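08/04/2019

Dear Svitlana,

It's been a good long summer in the Sterer shop, and I'm happy to say the drag car is nearly whole again! The new rear axle from Lahtinen finally arrived (nine days later than promised, but it fits beautifully), and the engine is back between the rails. We've spent $1,763 of the parts money so far, mostly on the axle and brake lines, and I'm keeping $1,000 back for tires. 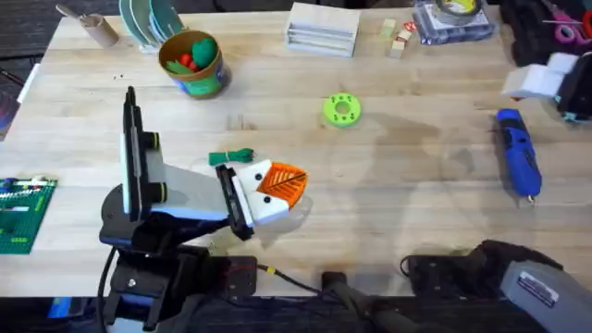
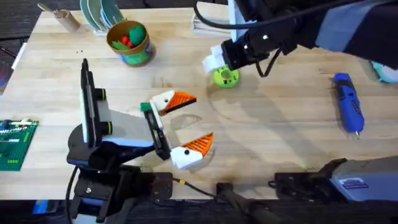
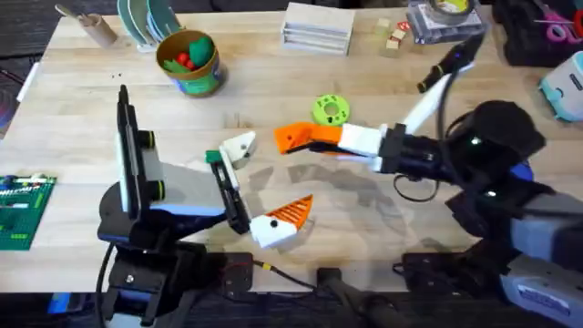

The wiring is what's left, and I'd sooner go slowly there than chase a bad ground all season. We hope to make our first easy passes at Skatton in September, and you'd be so very welcome to come and stand by the fence with us. I'll send the receipts along once the tires are paid for.

Warmly,
Uliana Tkachuk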